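Interior Design Studio I
Handout 4: Lighting a living room

Read this before the October pin-up. It covers the material from the last two lectures and the part of the Akanda apartment brief that most people got wrong on the first pass.

Where to start

Start with the window, before you choose a single fixture. Mark on your plan which way it faces, how high the sill is, and what blocks it outside. A room facing north gets even, cool light most of the day. A room facing west is dim in the morning and hard to sit in at 5 p.m. Your electric lighting has to fill in what the window leaves out, so two rooms of the same size can need very different plans.

Then mark what people do in the room and where. Reading, eating, watching a screen, folding clothes, homework on the floor. Write it on the plan in pencil. Shahnaz Sarkar's plan from last term is in the studio drawer if you want to see how much writing is enough.

The layers

General light lets you cross the room safely. It can come from the ceiling, but light bounced off a wall or ceiling does the same job with less glare.

Task light goes where the eyes and hands are. A reading lamp should sit beside and slightly behind the shoulder, with the bottom of the shade close to eye level when the person is seated. If the bulb is visible from the chair, the shade is too short or the lamp is too tall.

Accent light picks out something worth looking at, such as a picture, a shelf or a textured wall. It needs to be brighter than what surrounds it or it does nothing. Most first-year plans have too much of it.

Put each layer on its own switch. A room where everything comes on together has one mood, and it is usually the wrong one.

Color temperature

Use 3000 K as your starting point for living rooms. Warmer lamps are fine for bedside and dining. Cooler lamps belong in a workshop or laundry, and even there you should look at them at night before you commit. Do not mix temperatures within one layer. Mixing between layers can work if you have a reason and can say what it is.

Also check the color rendering number on the data sheet. The Rikon samples in the materials room are rated 96 and make a good comparison against the cheaper lamps on the shelf below. Take a fabric swatch to both and look at the reds. Paint chips need the same treatment — a gray that looks neutral in the store can turn green at home.

Worked case: Skestcombe

Janaka Saha's clients had a long room with one window at the short end and 13 recessed downlights in a grid. They complained that it was gloomy. The measured light on the floor was plenty. The walls were dark, because the downlights were set well in from them and pointed straight down, and people judge the brightness of a room mostly by its walls.

The fix was to take out the middle row, move the outer rows closer to the walls, and add 3 lamps at seated height. The walls were repainted in the same color with a flatter finish, which cut the hot spots above the sofa. Total wattage went down. Compare the before and after plans and note where the shadows fall on a person sitting at the far end.

Common mistakes

Centering a pendant on the room when the table is somewhere else.
Downlights directly above a seat, which put shadows under the eyes.
No outlet near the lamp. Floor outlets have to be drawn early, before the slab or the floor finish is settled.
A glossy countertop or glass table under a bare bulb.
Dimmers specified with lamps that cannot be dimmed.

For the pin-up

Bring a furniture plan, a reflected ceiling plan and a switching diagram, all at the same scale. Toshio Katayama will be reviewing and he reads the switching diagram first. Menaka Sarkar has the key for the Drastatport sample cases; sign anything you borrow in and out.
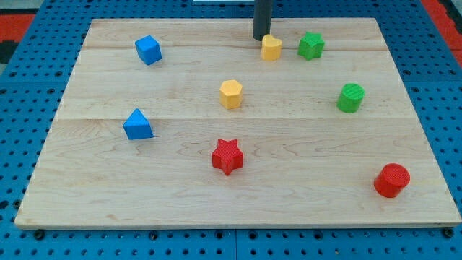

Label every fixture on the ceiling plan with a letter and use that same letter in your schedule. Jhun Castillo's office sends drawings back when the two do not match, and so will I. Late schedules can be handed in at the next studio but will be marked without comments.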